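We use cookies to keep you signed in and to measure traffic. Accept | Manage settings

Simulated wrist view: when should a grasp demonstration start recording?
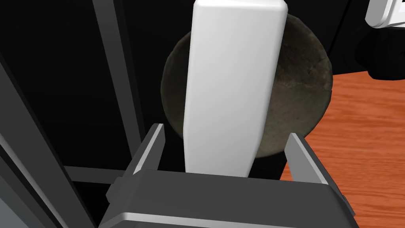
Setup and problem

I am collecting demonstrations in simulation for a pick policy. The scene is a white bar and a dark round object by a wood tabletop, with a parallel gripper. The policy sees the wrist view only. Operators drive the arm with a Dunton hand controller, and episodes are written at 20 Hz by the Kurham logger.

My operators disagree on where an episode should begin. One group starts recording at the home pose. The other starts with the fingers open on both sides of the bar, as in the view posted here, and records only the close and lift. The second kind is much shorter and has fewer bad episodes. Trained on the second kind alone, the policy closes well from a good start pose and does nothing useful from anywhere else. Trained on both, it hesitates near the bar.

Should I throw out the short episodes? Also, the bar hides the middle of the round object at this point. Does that matter for a policy with no other view?

Posted January 4, 2018

Ezzat

Keep them, but do not mix them in unlabeled. Your short episodes contain no approach, so the policy has no data on how to get the bar between the fingers. That accounts for the first result.

The hesitation is probably idle time. Operators who start recording at the pre-grasp pose tend to hit record, wait, and then close. At 20 Hz, 2 seconds of waiting is 40 frames of "bar centered, fingers open, do not move." Plot finger command against time for a few short episodes and you will see it. Trim every leading segment where the commanded motion is below your noise floor, then retrain before you change anything else.

For new data, start at home and randomize the bar's position and tilt. Have operators make small corrections close to the bar on purpose. Those are the states your policy reaches when it drifts, and clean runs never visit them.

On occlusion: if the task is only to pick the bar, it matters little. If the bar later has to clear the round object, one frame is not enough. Give the policy a short history. We use 5 frames.

Prokon_user

just delete the short ones. disk is cheap, collect again

dunton_rig2

Agree with Ezzat on trimming. Two additions.

Check that the gripper state is logged as both command and measured width. If you log only measured width, the label lags the operator's decision and the policy learns to close late. It looks the same as hesitation in playback.

Split train and validation by operator, not by frame. Adjacent frames from one episode are near duplicates, and a frame-level split will give you a validation loss that means nothing.

I don't have an answer on lighting. Our wrist views also have a near-black background and we never randomized it. Transfer to hardware was poor, but we changed the controller in the same week, so I can't separate the two.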